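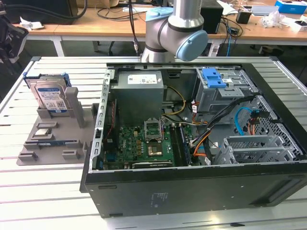

Ramil Samonte told me in the first week that the processor is the bit everyone worries about and the cables are the bit everyone gets wrong, and I wrote it on the inside cover of my logbook, where it stayed annoyingly correct until we handed in.

Taking Apart the Tower: Report on Our Desktop Refurbishment Project
By Bukola Afolabi
June
6 min read

Our project was to strip down old office desktops, work out which parts were worth keeping, and write a set of instructions that a first-year student with no hardware background could follow without phoning anybody. The machines came from Grulter, a bookkeeping firm near the Cledcombe campus that was replacing its whole front office, and they gave us 18 towers, a box of power cords and a very heavy printer we hadn't asked for (it is still under the stairs, if anyone wants it).

I should say that I came to this with more enthusiasm than skill. I'd put extra memory in my brother's computer once and had been dining out on it for years. Ramil had built a couple of machines of his own, so we agreed that he would check my work and I would do the writing up, and I think we both got the better half of the deal.

Getting in

We worked with each tower lying on its side, panel off, so the motherboard faced up and gravity was on our side for a change. I'd recommend this to anybody. My first attempt was with the case standing up, and I spent a good part of the afternoon fishing a screw out of the bottom with a chopstick.

Before anything was unplugged we switched off at the wall, pulled the power cord, and held the front button in for 10 seconds. Then we sketched where every cable went. My early sketches are dreadful – they look like somebody dropped a plate of noodles – but by the fourth or fifth machine I'd settled on a colour code with pencil crayons and they became quite useful.

The processor

With the heat sink off, you press the lever down slightly, ease it out from its hook and let it come up, and then the metal retention frame swings open. The processor lifts straight out by its edges. On this type of board the fine contacts are down in the socket, so an open, empty socket is the most delicate thing in the whole case and shouldn't be leaned over with a sleeve, a screwdriver or a cup of tea. We bent contacts on one board that way (the sleeve, and it was mine). Ramil tried to straighten them under a magnifier with a sewing needle and very nearly managed it.

Later on we made a rule that the socket gets its plastic cover back straight away, or a folded bit of card if the cover has gone missing.

Cables and drives

I had expected this to be the dull part and it ended up taking most of our hours. The power supply has its bundles of coloured wire going off in every direction, and the yellow ones are 12 volts, which is worth knowing when you're holding a meter. The data cables are thin and flat-ended and come out easily, unless they have a little metal clip, in which case they come out easily once you've noticed the clip. The bright blue plastic latch on the drive cage was a lovely surprise. After all those screws, a coloured piece of plastic that tells you where to put your fingers felt like a kindness from some designer years ago!

What went in the manual

Our first draft ran to 40 steps and was tested on three students from the Skollness residence, who were very polite about it. All three got stuck at the same spot, where I had written "disconnect the board" as though that were one action. We broke it up by connector, put the main power plug first, and moved the warning about the socket ahead of the step it belonged to instead of after. The second draft is longer, and people got through it in 90 minutes with a break for biscuits.

We also added a page on putting things back, which our supervisor had to point out was missing. I'd been so taken up with getting the machines apart that I'd left our poor reader with a bench full of pieces.

If we had another term, I'd like to do the power supplies properly. We only tested them with a plug-in tester and never under load, so the ones marked good in our table are good as far as we know. Ramil's notes on the tester readings are in the binder in the Lodhi Room, second shelf, behind the spare keyboards.

Related reports
Sorting and Labelling Salvaged Memory
A Beginner's Guide to Cleaning Case Fans
Re-homing Office Monitors: Cledcombe Student Projects
Writing Instructions People Will Follow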